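Inicio | Taller | Cocina | Orden en casa | Robots | Contacto

Consejos para enseñar una tarea con la pinza de mano

Apuntes del taller de Balelow, revisados por Nawal Badawi

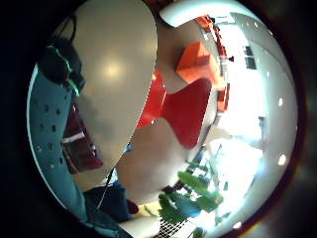
Antes de empezar

Elija una tarea corta y con final claro: pasar un objeto de una mesa a otra, guardar una taza, cerrar un cajón. Si dura más de 20 segundos, pártala en dos.

Decida dónde empieza y dónde termina la pinza. Una cinta de pintor pegada en la mesa sirve de marca y se quita sin dejar restos.

Limpie la lente con un paño de microfibra seco. El papel de cocina raya el plástico con el tiempo.

Guantes y cables

Use guantes de su talla. Con uno grande, la tela sobrante se mete entre los dedos y el gatillo.

Si lleva una unidad en la muñeca, ajústela antes de coger la pinza y gire la mano a ambos lados. Si se mueve, apriete la correa un punto.

Deje holgura en el cable y sujételo al antebrazo con una tira de velcro. No lo enrolle en el mango.

La luz

En una sala con ventana, procure trabajar de espaldas a ella. La luz directa del día deja zonas quemadas en la grabación. Los focos del techo molestan menos, salvo con piezas blancas y brillantes: en ese caso, incline un poco la pinza hasta que el reflejo salga de la parte que va a agarrar.

Durante la demostración

1. Quédese quieto un instante con la pinza abierta.
2. Acérquese despacio y en línea recta.
3. Cierre sin apretar de más. Los objetos blandos se deforman y luego el robot copia esa fuerza.
4. Levante, traslade y suelte.
5. Retire la pinza y vuelva a la marca.

Si se equivoca, pare y repita desde el principio. Una toma con una corrección rara a mitad de camino se borra.

Por control remoto

Para cajones pesados o piezas calientes preferimos el mando. Kam-wah Mok recomienda bajar la velocidad a la mitad las primeras 5 tomas. Compruebe el retardo moviendo solo la muñeca del brazo; si tarda en responder, reinicie la conexión y no siga.

Cuántas tomas

Para una tarea sencilla hacemos 200. Cambie la posición del objeto cada pocas repeticiones y descanse al terminar cada tanda de 20. Con la mano cansada, el agarre sale torcido.

Al terminar

Descargue las tomas, cargue la batería y guarde los guantes del revés para que se aireen.

Contacto: taller Balelow | © 2024 Balelow | Volver arriba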